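4.2 Conditions of the update trial

The second part of the study concerned the replacement of firmware on handsets which had stopped receiving updates from their maker. Of the 1,000 handsets collected through the Cisternas repair network, 912 could be switched on and were admitted to the trial. The remainder were set aside and play no part in the figures given below.

Each handset was charged fully and left for 24 hours before any file was written to it. The stock image was then copied from the Gonora archive, and its checksum was compared with the value held in the project register. Where the two values differed, the image was fetched again from the archive. A handset was never flashed from a file whose checksum had not been confirmed.

The work was done on desktop computers running the Fodar flash tool, version 2, with the driver package supplied alongside it. Phone drivers from earlier work were removed first, as they had been found in the pilot to claim the port before the Fodar driver could load. Staff recorded the model number printed under the battery, the build number shown in the settings menu and the region code, and entered all of them by hand.

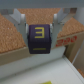
4.3 Treatment of user data

Owners had been asked to copy their contacts, messages and photographs elsewhere before handing in the device. It was nevertheless assumed that some had not done so. The scatter file for each model was therefore edited to leave the user partition unticked on the first attempt. If the handset then failed to start, the owner was contacted and written consent was obtained before a full write was carried out.

This order of work lengthened the trial, which ran on into November, but it was held to throughout. Salian had earlier argued that a full write should be the normal course, on the ground that old settings left in place may cause faults that are wrongly blamed on the new image. The present authors accept the point for handsets with no owner to consult.

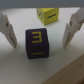
4.4 Classes of outcome

Outcomes were placed in one of the classes set out by Neves for the Hasum survey. A handset was counted as restored if it started, registered on a network and held a call. It was counted as partly restored if it started but lacked a working radio, camera or touch screen (Figure 3).

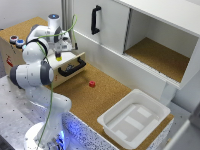 Figure 3. Robotic arm holding a small yellow object above a drawer front. Photograph: Madalena Neves and Karthikeyan Salian.

Handsets that showed only the maker's logo were given one further attempt with a fresh cable and a different port. Those that still did not start were classed as failed. Loss of the serial number held in the radio partition was noted separately, as it may occur in a handset that otherwise appears sound, and the owner may not notice it until a call is refused by the network.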